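Vamham Counter Arm: Planning and Set-up Guide
Section 2: Before you spend anything

Hi, Kusum Sengar here again. I've put this section ahead of the unboxing one on purpose, so please read it before you order! We got our first Trernness budget wrong by leaving out nearly everything that wasn't the arm itself.

Step 1. Write down the jobs
Pick the lifting and fetching you want done on the breakfast counter and leave the rest to your staff for now. I started with the steamers, as they sit in the same place every morning and are all much the same shape.

1.1 Measure your tallest stack as well as your everyday one.
1.2 Check the gap between stacks. The fingers need room to get in, and a crowded shelf can cost you a wider gripper (or a longer shelf).

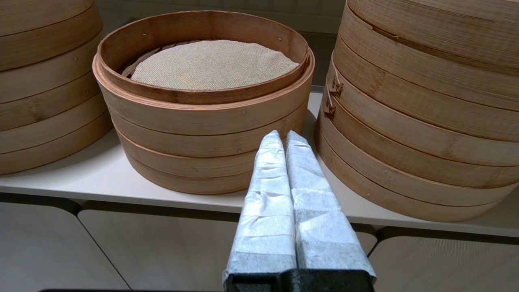 Fig. 2.1 Wrapped fingers in front of the steamer stacks.

Note: finger wrapping is something you use up, so give it its own line in the budget. I put in for 12 months of it and wish I'd asked for a bit more.

Step 2. Plan for the lids
Lids are where your practice time goes. They're light, they slide about, and one that's sitting crooked needs a gentler touch than one that's on square. Ask the supplier for a trial on your own baskets, woven lids and all, and don't settle for their demo set.

Caution: keep hands and sleeves well away from the stacks while the arm is moving, even on slow speed.

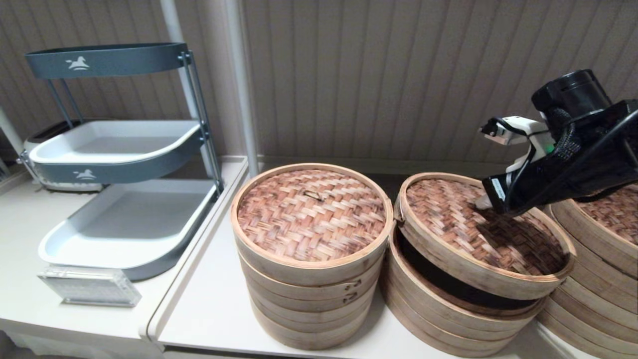

Step 3. Leave the counter as it is (mostly)
You may be tempted to buy new furniture. Hold off! Start with the counter you've got and note down anything that's fixed: poles, posts, the seam where two sections meet, signs that have to stay put. The hot-surface warning stays out for guests whatever the arm is doing, so plan the reach with it in place.

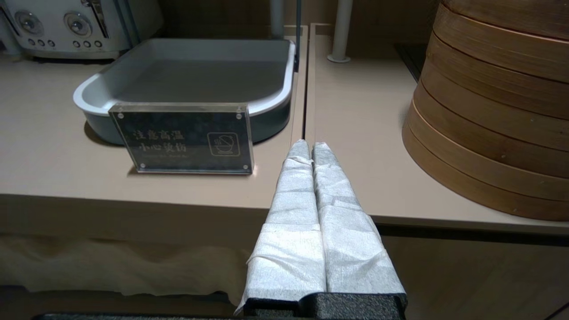 Tarun Mishra wrote in after the last edition to say that he'd have paid for the site survey twice over, and that his quote from Vutent changed completely once they'd been sent proper counter measurements. He also asked me to mention delivery charges, so consider them mentioned.

3.1 Send the supplier a sketch with heights on it.
3.2 Mark any spot that gets hot.
3.3 Decide where trays will live and stick to it. Each time you move things round you'll be paying someone to teach the arm again, or doing it yourself at 17:00 when you'd like to go home.
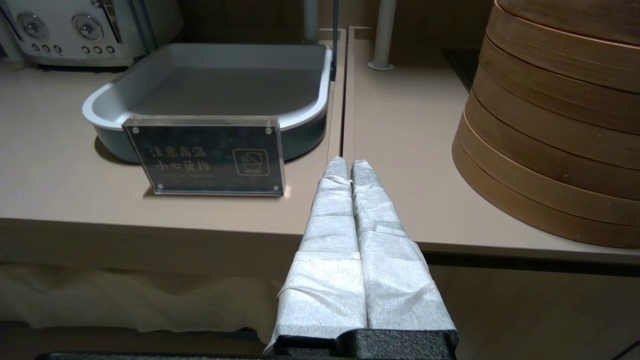
Step 4. Add it all up
Take the arm, the gripper, the wrapping, the survey, delivery and training, then put 1000 pounds on top for odds and ends. Tripathi can send you a blank costing sheet if you'd like one. Keep the finished copy with your order form, as you'll need the same figures for Section 3.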